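Okay, I finally sat down with the Treline demo last night, and I have a lot of feelings about it, so bear with me!
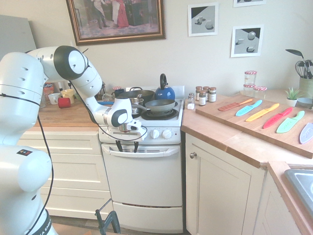
You start in Hollau, a harbor town with 14 districts, and I only got through two before midnight - I kept stopping to talk to everyone on the docks.

Combat is slower than in the teaser, and I love that. Parrying feels so good once it clicks.
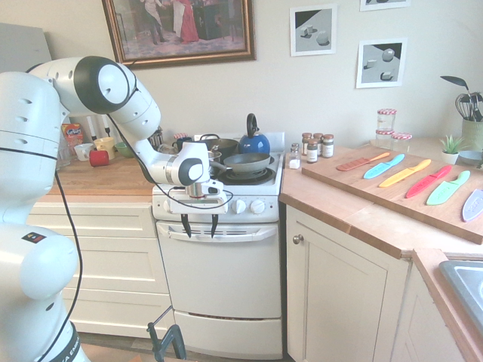
My one gripe is the map, which is a bit of a mess. Flatano says they're redoing it before launch in July, so fingers crossed.
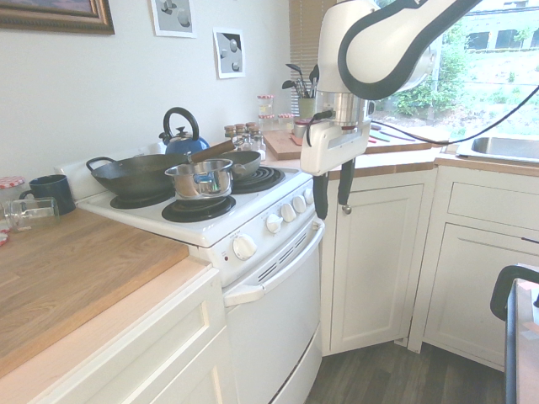
Photo: Ishida

Anyway, the demo is almost 600 MB, so go grab it and tell me which district you liked best!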